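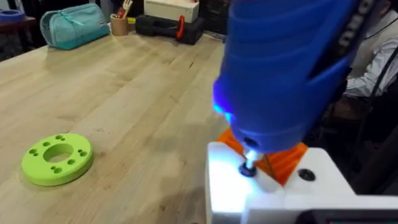

Murivar Recipe Cards, cleaned edition

README

This folder holds 407 recipes typed up from the card boxes of the Mollard church kitchen. Each one is a single row in cards.csv. The spelling has been left alone, so please don't write in about "zuchini."

Columns

card_id: number, starts at 1
title: as written, including the four cards titled "Good Cake"
servings: blank for 76 rows, where the card says "a crowd"
oven_f: degrees Fahrenheit, or the word "hot"
steps: free text, occasionally very free

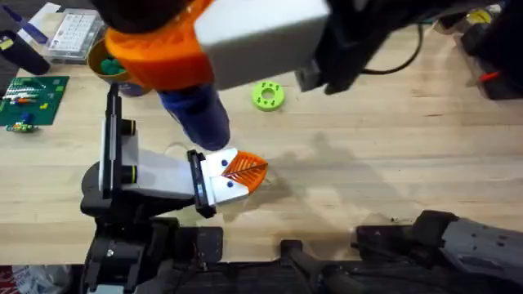 Maintained by O. Dovhaniuk
Last touched in January

Known problems

41 cards call for "the usual amount" of something. We kept the phrase. Guessing felt rude, and the one guess we tried produced a loaf you could park a car on.

Duplicates are still in. Card 80 and card 212 are the same bean salad, except that one has beans.

Gravy stains hid part of several ingredient lists. Missing words are marked [?] — do not let a script turn these into zeros, as the Clenine import did, unless you like soup without water.

License

Use it, cook it, share it. If you fix a row, send the card_id along with the change. Opinions on raisins go in a separate file, raisins.txt, which is already longer than the data.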